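Skamance Lab Course – Unit 5: Recording Demonstrations by Hand

In this unit you collect the examples that the Ivell policy will be trained on in Unit 7. The task is short: a tissue, a box with a lid, and a book share one small table, and the tissue goes into the box. One person works both grippers.

Before you start, check that each marker cube is firmly seated and that both cables run clear of your wrists. A cube that shifts in the middle of a session spoils every take after it.

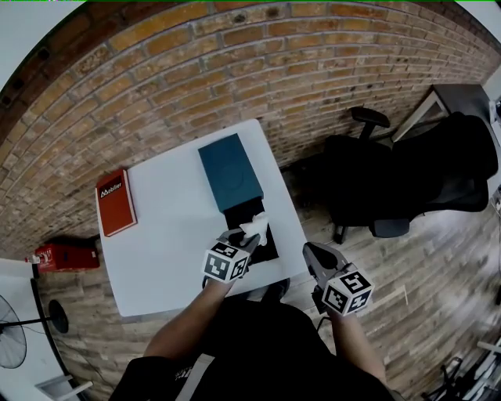
Stand close enough that your elbows stay bent. Move at a steady pace and do not stop to think with the grippers in the air – long pauses teach the policy to pause. If you lose the tissue, finish the take anyway and mark it "drop" in the Udwood log.

The gripper cameras have a wide view and record much of the room.

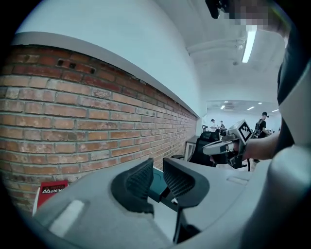 Fig. 2. View from one gripper camera, fingers empty, second gripper at right.

Change the layout after every 4 takes. Turn the box, slide the book, crumple the tissue again. The February set had 148 takes, and in too many of them the box never moved.
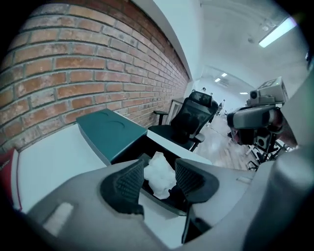
Soft objects need a light grip. Close the fingers until the tissue holds its place, then lift. Squeezing harder gives the policy nothing useful.

A take ends when the tissue is in the box and both grippers are clear of it. The lid does not have to come off completely.

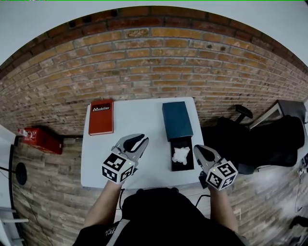
Labeling is done the same day. Give each take a start, an end and one result word. For the end mark, pick a moment when the tissue lies in the open part of the box, with the lid pushed back, and neither gripper is touching it. Upload to the Krajčí folder by Sunday.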